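Notes from the Brateck Street Tool Library
26 Feb 2026

Well, we made it through another winter, and I want to start with a great big thank-you to everyone who kept coming in while the front steps were all ice and the heater was making that noise. We finished the season with 113 members, and I still remember when it was mostly Anum Rana and me trading a hedge trimmer back and forth over the fence!

A few housekeeping things (bear with me). The spring loan period goes back to 14 days, so if you have had the tile saw since November, and you know who you are, please bring it home. Hryhorii Melnychuk has a waiting list for it and he is being very patient. Late fees are still 60 cents a day, and they go straight into the jar for new blades. Batteries should come back on the charger they left with, and extension cords coiled, please, even if your coiling is as bad as mine.
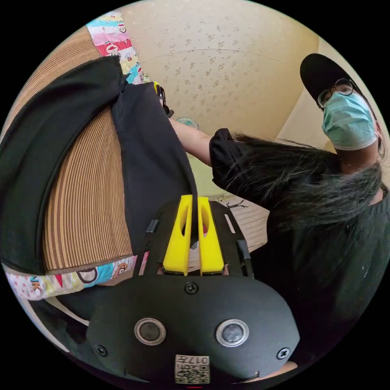 Mending Night Is Back

Nighat Yousafzai has agreed to run Mending Night again, and I could not be happier, because half my winter coats owe their zippers to her. Bring a lamp, a toaster, a pair of jeans, whatever has been sitting in the hall closet waiting for you to get to it. Plan on 90 minutes or so, longer if you get talking, and there will be soup. Fongchan Kaewmanee is making the squash one with ginger, and she asks that you bring your own bowl. Call Yee-man Tang at the front desk if you need a ride.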